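Butness College Robotics Society
Thread: the laboratory handling project, for members, parents and partner schools

1/ The Society has received a number of enquiries about this year's student project. We set out the position in the posts that follow, and will add to the thread as the term proceeds.

2/ The project concerns the handling of laboratory glassware by a pair of robot arms. It was proposed by students in the second-year group and approved by the Science and Technology departments jointly. It counts towards the practical unit for those enrolled on it, and is open to other members on a club basis.

3/ The task is modest in scope. Students are asked to programme and supervise the arms so that they can pick up, turn, place and remove common items: funnels, small flasks and the rings that support them. No chemicals are used at any stage. All glassware is clean and empty.

4/ Students work in two groups, named Zelletti and Carré after the two teaching blocks in which they first met. Each group has its own code and its own log book. The groups share the equipment and are expected to leave it in the state in which they found it.

5/ Sessions take place on Wednesday afternoons. Members should arrive promptly, as the safety briefing is given once only and those who miss it may observe but may not operate the arms.

6/ A note on marking. The project is marked out of 100. Of this, 38 marks are given for the log book and the remainder for the practical work and the final demonstration. Several students have asked whether the log book may be typed up afterwards. It may not. Entries are to be made by hand during the session, and crossings-out are to be left legible.

7/ The pass mark for the unit is unchanged from last year. Students who are taking part on a club basis will receive written comments but no mark.

8/ We turn now to the work itself. The first exercise was to place a funnel in the neck of a small round-bottom flask standing in a cork ring. Both groups have completed this to the satisfaction of the staff. Zelletti recorded 82 successful placements out of 100 attempts, and Carré recorded 90.

9/ The figures are not directly comparable. Carré began a fortnight later and had the benefit of reading the other group's notes, which were shared with permission. The Society regards this as good practice and wishes to see more of it.

10/ The second exercise is under way. A funnel must be gripped and held on its side, then brought upright before it is lowered. Glass is smooth and the sides of a funnel slope, so the place at which the fingers close matters a great deal. A grip near the rim behaves quite differently from a grip near the stem.

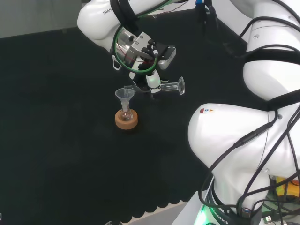 11/ Students have been reminded to set the closing force low at first and to raise it in small steps, writing down each value. A number of early log entries gave only the final value. These have been returned for completion.

12/ The black cloth is to remain on the work surface at all times. Clear glass is difficult to make out against a pale table, both for cameras and for people, and both groups found their results more consistent once it was in use. Please do not remove it, fold it or use it for wiping down.

13/ Cables are the responsibility of the group using the equipment. Before any movement is started, one member must check that the cables can follow each arm through its full travel, and must say so aloud. The name of that member is to be entered in the log.

14/ The planning software is Wuseo, which was written by former students of the College and is maintained by the Society. It allows a movement to be drawn up and played through on screen before it is sent to the arms. Members must play every new movement through on screen first, including movements which differ from an earlier one by a single value.

15/ Some members have found Wuseo slow to load on the older machines. We are aware of the fault. Until it is dealt with, please save work at the end of each step and do not run two copies at once - this has caused the loss of at least one afternoon's work.

16/ Breakages. Small amounts of broken glass are to be expected in a project of this kind and no student will be charged for them. They must, however, be reported at once. The arms are to be stopped, members are to step back, and a member of staff will clear the surface. Students are not to pick up glass themselves, even with gloves.

17/ Safety glasses are worn by everyone in the room while the arms are powered, including visitors and those seated at the back. Long hair is to be tied up and lanyards removed.

18/ We have been asked whether the two arms may be used together. They may, but only in the third exercise, in which one arm steadies the flask while the other places the funnel. Groups may begin this once the second exercise has been signed off. Requests to begin early have been considered and declined.

19/ The reason is a practical one. With two arms working close to each other, each must be kept clear of the other as well as of the glassware, and the planning takes a good deal longer than students generally allow for. Members who wish to prepare may do so in Wuseo, where there is no limit on practice.

20/ The final demonstration will be held in July in the main laboratory. Each group will carry out all three exercises in front of staff and guests, and will answer questions on its log book. A failed attempt does not in itself lose marks, provided the group can explain what took place and what it would alter.

21/ Parents and guardians are welcome to attend. Places are limited by the size of the room, and each student may bring two guests. Names should be given to the Technology office before the end of June. We regret that children under 11 cannot be admitted while the arms are in operation.

22/ Partner schools wishing to send a party should write to the Society through the College office, stating the number of students and any access needs. We are able to receive one party per session and cannot offer transport.

23/ Members have asked whether the project will run again next year. The departments intend that it should, subject to numbers. It is likely that the range of glassware will be widened to include measuring cylinders and stoppered bottles. Suggestions may be left in the box outside the Technology office.

24/ A correction to post 6: the 38 marks for the log book include those for the risk assessment, which is bound in at the front. It is not marked separately. Students who have handed in a loose copy should collect it and attach it.

25/ Replies to this thread are read on weekdays. Questions about individual marks cannot be answered here and should be sent through the College office in the usual way.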